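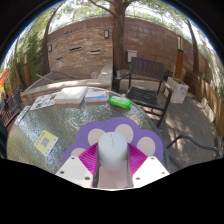 A round patio table with a textured glass top, in an enclosed courtyard.

Rippled glass is a textured sheet glass used in patio tables, shower doors and office partitions. The pattern is pressed into the hot sheet by an engraved roller. Its chief virtue in furniture is that it hides fingerprints; its chief vice is that wine glasses wobble on it. The Widton works offered 36 patterns at its peak -- many of them, to the untrained eye, the same one. Stitbridge followed with a rival "Rain" range, which the trade press called "damp."

See also: Frosted glass; Patio furniture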